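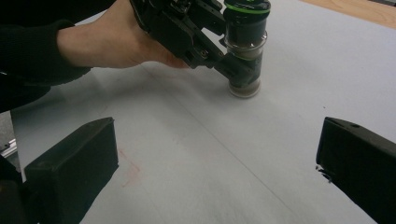 Hatem Filali

Household Goods and How They Are Sold
Starnwood evening course, notes for session 13: small containers with lids

Bring these notes with you, along with one small container from your own kitchen or bathroom. It should be something you paid for and have used for at least a month. Don't clean it up first.

1. Where we left off

Last time we looked at large storage boxes and got stuck on the word "airtight". Most of you were prepared to accept it if the lid had a rubber ring. I wasn't, and I'm still not. A ring tells you that a ring was fitted. It doesn't tell you how well it seals after a winter of being opened with buttery fingers.

Small upright containers make bigger promises and get away with more of them. They are cheap enough that hardly anyone complains, and they are usually bought with something already inside, so the buyer is thinking about the contents. I would like us to think about the container for an hour and a half.

2. Shape first

A cylinder standing on its end is a poor use of a square cupboard. You can test this at home with a shoebox. Fill it with round tubs, then pour dry rice into the gaps and see how much goes in. I have done this with several groups and the amount of rice always causes an argument.

So why are so many of them round? The usual answers are that a round lid screws on, that a round wall has no corners for powder to sit in, and that it is comfortable to hold. I accept the first two. The third I would like to see argued properly. Comfortable for whom, and while doing what? Some of these things are held for two seconds at a time. Others have to be twisted hard with one hand while the other hand holds the bottom half, and a smooth wall is no help at all with that.

Height matters too. A tall narrow container looks as though it holds more than a squat one, and shops have known this for a very long time. Before next session, take two containers of plainly different shapes, guess which holds more, write the guess down in pen, and then measure with water. In pen, please.

3. Colour bands and clear walls

A black lid with a bright green ring round it looks designed. Ask what the green is for. It may tell one variety from its neighbour on the shelf. It may mark the place where a part turns or comes off. It may do neither. When a second, thinner band of the same colour appears lower down the body, I start to suspect decoration, though I would change my mind if somebody showed me that it lined up with a join.

Clear and translucent walls raise a different question. We are told they let you see how much is left. With pale contents in a clear jar, yes. With dark contents, or with a wall that is greyish to begin with, you often find yourself holding the thing up to a window. Tip it and listen if you want to know what's left. That method also works on tins.

Clear walls let light in as well, which some dried foods are said to dislike. I have read this on a great many packets and seen very few people check it in an ordinary kitchen. I'm willing to believe it. I'd just like to know how long it takes, and whether the stuff would have been used up by then anyway.

4. Two catalogue claims to pull apart

Read these before you come. We'll take them slowly.

(a) The Traketard storage tub: "Rated for 200 openings without loss of freshness."

Freshness of what? Measured how? An opening for two seconds in a dry cupboard and an opening over a steaming saucepan are hardly the same event. Note too that 200 openings sounds generous until you work out how often you go to the tub. If it's tea, and there are two of you, and you both drink it morning and afternoon, you'll be through the rating before the end of the second month.

(b) The Unow refill jar: "Holds 300 g."

Of lentils, perhaps. Of dried mint, certainly not. A jar holds a volume, and a weight on its own means nothing until you say what is being weighed. I wrote to ask. The answer came back that the figure was "for guidance", and I leave you to decide how guided you feel.

5. Standing up

We spend a few minutes every year on whether a container will stay upright, and it's always the part people think is too simple. Put yours on a flat, smooth surface, full if possible. Nudge it near the top with one finger, then near the base. Now empty it to a third and do the same again. Write down what changed. If the lid is the heaviest part, an almost empty container can be much easier to knock over than a full one, and almost empty is how a good many of them spend their lives at the back of the shelf. 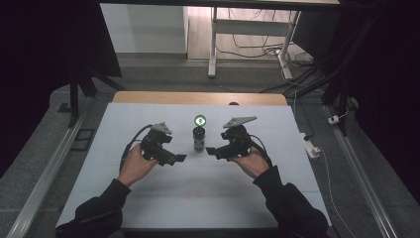 One member of last October's group wrote to me afterwards that I was being unfair to the small ones. Her point was that she has never knocked one over in 15 years, that she doesn't care what fits into a shoebox, and that a pot you can pick out by the colour of its top while the onions are catching is worth any amount of wasted cupboard. She added that my own jars are square and that I had admitted to spilling from the corners.

All true, including the corners. I still think "I have never had trouble with mine" is weak evidence, and I'd say the same if it were on my side. But the point about finding things quickly is a fair one and it isn't covered in section 3, where I was too quick to write off the coloured bands. Have an opinion ready on this.

6. For next time

Finish the water test and the nudge test. Copy out, word for word, every claim printed on your container, and beside each one write how you would check it using only what you have in the house. If there are no claims on it at all, swap with your neighbour – or bring a second one.

Reading: the Slaoui booklet on lids, first chapter only. The second chapter is mostly advertising. Copies are in the tray by the door, and please put them back in it.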